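Spent the whole evening on the new interior renders and I'm too happy to sleep!

It's the Flevisden bathroom, 60 square feet, all frosted glass and one tall window.

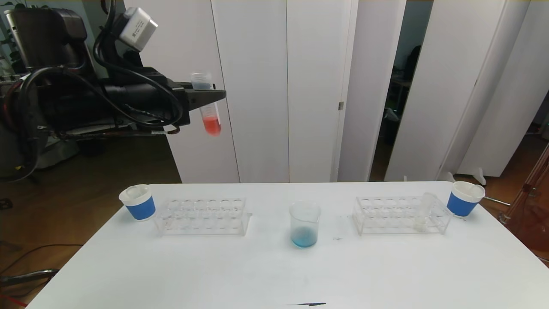
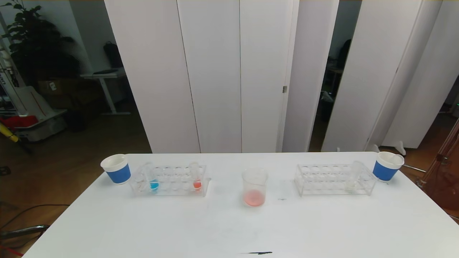
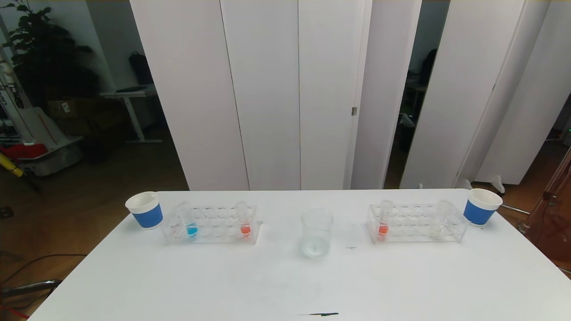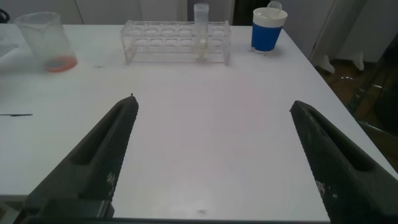

Glass is my favorite thing to render and also the slowest, 658 minutes for the final view on my old machine. Thick edges go green, thin ones nearly vanish, and you have to get both right or the shower screen looks like plastic wrap. A clear rack like the one on that white table is a good study for it, you mostly find its shape from the edges and the round holes. So I gave the shelf by the sink brighter edges and wow, there it was!

Yolandi Le Roux picked the tile, a Pellegrini sage green, and it bounces the softest color up onto the ceiling. I didn't add that, it's just the light doing its thing :)

Next up is the hallway. Gerardo Carbone wants it at 8 in the morning with the door open, so I'm off to play with the sun angle. Two versions coming in September!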